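Against the Big Metal Bin

Every August I read the same advice about kitchens: get one large bin, put everything in it, sort it later.
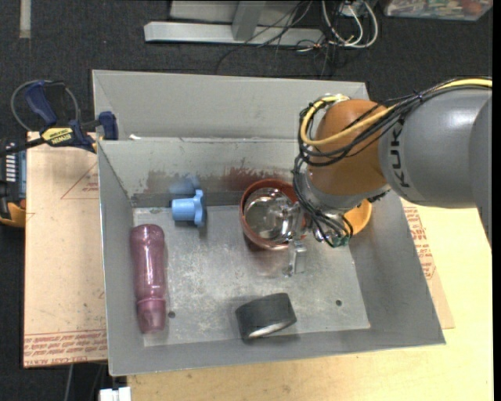 A pot with a steel vessel inside it, a yellow-orange bowl and a blue plastic piece, all sharing one gray metal bin.

I don't buy it. I lived with a bin like that for two years in a rented place in Arncombe, and "later" came maybe once a season. A bin takes whatever you give it. A shelf at least makes you decide which way up the bowl goes.

People tell me metal is the answer, that it wipes clean and lasts forever. Lasts, fine. But look at the floor of that one, all scrapes and pale worn patches, and the brownish marks on the wall behind the pot. Mine went the same way. I scrubbed it with a paste from Silonden that promised 100 uses a tub and got a slightly shinier set of scratches.

Then there's nesting, which the bin crowd loves. Put the cup in the pot and you've saved space! Maybe. You've also made it so that anyone who wants the pot has to deal with the cup first - and where does the cup go? Back on the floor of the bin, next to some plastic thing lying on its side.

I'll grant that a bin is good for moving day. When I left Arncombe for Prusavden I was glad of it. I carried it up the stairs, unpacked it that night and put it out on the curb the next morning. The shelf that replaced it cost 218, and I have complaints about that too.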